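Section 4. Recording Demonstrations with the Wrist Camera

4.1 Purpose

The Dadow learning system is trained on demonstrations recorded by an operator at the workcell. Each demonstration is stored as one episode. A complete task set for the Plevcombe site consists of 3,000 episodes, divided into batches of 48. The procedure below applies to every batch.

4.2 Before recording

1. Clear the tabletop of any item not named on the task sheet.

2. Wipe the wrist camera window with a dry cloth.

3. Open the gripper fully and confirm on the monitor that both fingers are visible in the wrist view.

CAUTION: Keep hands away from the toothed edge of the metal plate while the arm is powered.

4. Enter the operator name and task code. Episodes saved without a task code are rejected at upload.

4.3 Recording an episode

5. Press Record and wait for the tone.

6. Guide the arm to the part at a steady speed. Slow down before closing the fingers — abrupt corrections at this stage are the most common cause of rejected episodes.

7. Close the gripper on the part and carry out the motion given on the task sheet.

8. Press Stop, then select Keep or Discard. Discard any episode in which the arm was touched by a second person.

Wrist view, three moments at the same workcell:

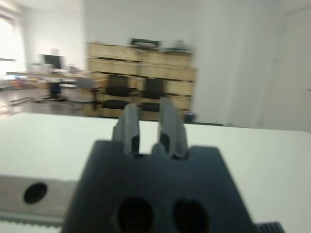
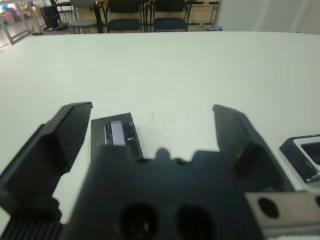
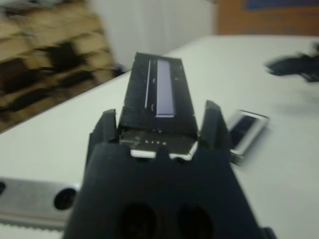 4.4 Reviewing the batch

9. Play each episode at normal speed. Some blur during arm travel is acceptable. Blur on the part at the moment of grasp is not.

10. Mark failed grasps as "Failed" and keep them. The system uses them in training.

11. Record a replacement for each discarded episode until the batch is full.

NOTE: Error 151 indicates that the wrist camera and arm logs do not share a start time. Discard the episode, restart the recorder, and repeat from step 5. If the error appears 3 times in one batch, stop work and contact Serena D'Amico or Orhun Ersoy.

12. Select Upload Batch. Do not power down the cell until the status line reads "Complete."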